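Workshop notebook - Skerengate, back corner
December, morning, started before 9

Continuing from the last entry. The big bin near the door is now emptied only when it is full, and I said I would look at the small table bins, because this is where most of our paper goes. I write down what I did so that the others can follow it, and so that I do not ask myself the same thing again in January.

Why the table bin matters

We produce much more paper scrap than we like to admit. It is masking paper, test sheets from the printer, the backing of labels, and many pages where somebody drew a sketch and then drew it again better. When there is no bin on the table, the paper stays on the table. After lunch it is mixed with the good drawings and then we lose one. In the autumn we lost the cutting list for the Gostarero shelves in exactly this way, and I spent an evening measuring everything again.

So the rule I am trying is simple: one small bin stands on the table, within the reach of the hand, and it takes paper only. Tape, wire ends, blades and food go elsewhere. Blades go to the tin with the slot, always.

Yolanda Ostrowski thinks that a bin on a work table is ugly and takes away space. She is right about the space. I told her we will keep it for this month and then we can argue with numbers.

Crumpled or flat

I did not expect this to be a question, but it is. Almost everybody crumples a sheet before throwing it. It feels finished when it is a ball. But a ball is mostly air, and the small bin fills very fast. Flat sheets, or sheets folded two times, take much less room and can also go directly to the recycling box.

I made a small test. I took used sheets from the printer tray, all the same office size, and put them in the bin as tight balls until the lid did not close without pushing. I counted 11. Then I took everything out, put in a fresh liner and did the same with sheets folded two times, standing up against each other. I stopped at 151, and the lid was still closing well, only my patience was finished. I should say the folded ones were new folds and quite neat, and nobody will fold so neatly on a normal working day. Still, the difference is large.

The tight balls also open again slowly. I closed the lid on a full bin, went to drink coffee, and when I came back the lid was lifted a little. So a bin which looks well closed at noon can be open at three.

The liner

We had three kinds of liner in the cupboard. The thin transparent ones tear at the rim when you fold them over. The white ones with the drawstring are too tall for this bin, and the string hangs outside and catches the sleeve. The black ones are the best fit. They are a bit too wide, so there are wrinkles around the rim, but they stay in place when the paper falls in.

What I do now:

Open the bag fully and shake it once, so there is air inside.
Push the bottom of the bag down with the fist until it touches the bottom of the bin.
Fold the top outward over the rim, the same amount all around.
Open and close the lid one time to see that the bag does not get caught in the hinge.

The last point I learned the bad way. If the fold is too thick at the back, the lid stands half open and falls down on your fingers. It does not hurt, but it is annoying, and the ball of paper lands beside the bin.

I tried also to fix the bag with a rubber band below the rim. It holds very well, but changing the bag becomes slow and the band gets lost. Not worth it for paper.

Where to put it

First I had the bin at the front edge of the table. Bad place. My elbow pushed it down in the first hour, and everything came out on the floor. Then I put it exactly in the corner, touching both walls. It was safe there, but the lid had no space behind it to go fully back, so it closed itself again and again.

The place I prefer is a bit out from the corner, with a free strip of table between the bin and the wall. The lid can lean back and stay open while you clear the table. You can reach it from the left and from the right. The wall panels are light and easy to wipe, so I do not worry about marks there. The table top is more sensitive. It shows every scratch and I do not want the bin to be dragged over it, please lift it.

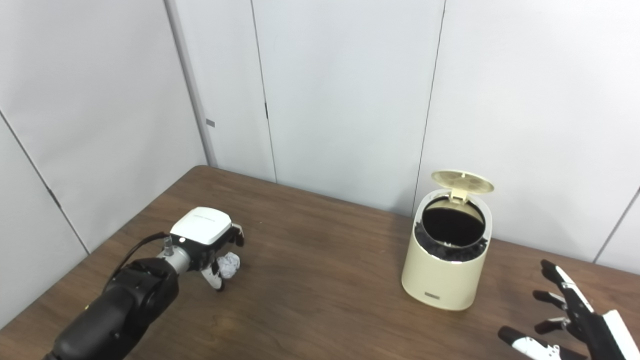

Clearing the table, the order I use

I describe the order for the end of the day, but it works also before lunch.

1. Take away the tools first. Paper is light and hides small things. I found a good scriber in the recycling box last month, inside a folded sheet, and it could have gone into somebody's hand.

2. Open the lid and leave it open. It is a small thing, but opening it again for each piece is what makes people stop using it.

3. Look at both sides of every sheet before it goes in. If there are measurements, a name or a date on it, it goes to the tray and not to the bin. Deciding can wait until tomorrow.

4. Put the paper in from above, with the hand over the opening. No throwing. I know it is more fun to throw, and I know who has the best score, but what misses goes behind the table and stays there for a season.

5. Wipe the table with a cloth that is only slightly damp. Move with the grain. Do not use the blue spray, it leaves a dull spot on the finish and then the whole top must be polished again.

6. Close the lid last, and look if it lies flat. If it does not, the bag is full and must be changed now.

The whole thing took me about 3 minutes when I did it without talking. With talking I did not measure.

Changing the bag

Lift the fold from the rim on all sides before you pull. If you pull from one side only, the bag sticks to the wall of the bin like a sock and the bin comes up together with it. Hold the bin with the other hand. Paper only means that the bag can be emptied into the recycling box and used again, so please do not tie a knot. I use one bag until it has a hole.

If somebody has put food in it, then the bag goes away with everything, and I will be unhappy.

Notes about the bin itself

The round form is good. I had a square one at my last workplace and there was always dust and staples in the corners. The light color I like less for a workshop, because pencil and graphite on our fingers will show on it. I will see how it looks after the winter. For cleaning I used warm water with a little dish soap and a soft cloth, and I dried it before putting the bag back. The lid needs more care than the body, because the inside of it has a pattern and the dust likes to sit there. An old toothbrush is good for this. Do not scrub hard.

I asked in the Vivum shop across the street if they sell the lid separately, in case ours breaks. They do not. So please be gentle with the hinge, and do not hold the bin by the lid when you carry it.

The count from the printer

Because I promised numbers to Yolanda, I looked at the counter on the printer. Since we moved it to this room it has made 2,106 pages. I do not know how many of them became scrap, the machine does not tell this. From the pile in the tray I would guess a good part, maybe the half, but this is a feeling and I will not defend it. A better way would be to weigh the recycling box before it goes out. I will borrow the kitchen scale for this and clean it afterwards.

It would also help to print less. The test sheets come out on full size paper when a quarter would be enough. I cut a stack to the quarter size and put it next to the printer, let us see if it is used. The back of old sheets is also fine for sketching. I left a clip with such sheets on the hook by the window.

Open questions

Do we need a second bin at the cutting table? I think yes, but a lower one, because there the arm comes from above with the ruler and would hit this one.

Where do the label backings go? They are shiny on one side and I believe they are not accepted with normal paper. Until I know, I put them in the general waste. If somebody knows the local rule, please write it here under my text.

Shall we mark the bin with the word PAPER? I would prefer a large label on the lid. Ostrowski says grown people do not need it. I found an apple core in it yesterday.

To do before next entry: buy black liners, same size, one roll. Ask for the kitchen scale. Sweep behind the table. Check the tray for the Gostarero drawings and put them in the folder, they are still lying there with the rest.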